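3.2 Where an egg is put down

Household manuals have a good deal to say about boiling an egg and very little about setting one down. Our informants made up the difference. Of the 40 kitchens in the July round, almost all had a settled place for loose eggs, defended with more heat than the matter seemed to warrant (Ashby and Masri).

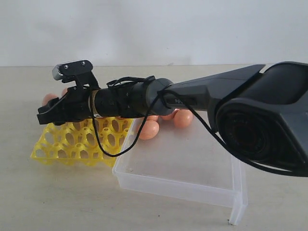 Figure 2. Six eggs on a tabletop with a yellow plastic egg tray and a clear plastic container.

We separate the tray from the container because our informants did, often at length. A tray gives each egg an address. A container merely has eggs in it, a distinction Pearce calls "moral" and McAlister calls "shelving." Our coding scheme sides with McAlister, who wrote it.

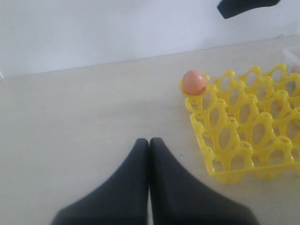 Figure 3. The open lattice of the tray, with large oval openings in the sides of the cells.

Cells were coded separately from the tray as a whole. Disputes went to Bright, who doesn't eat eggs.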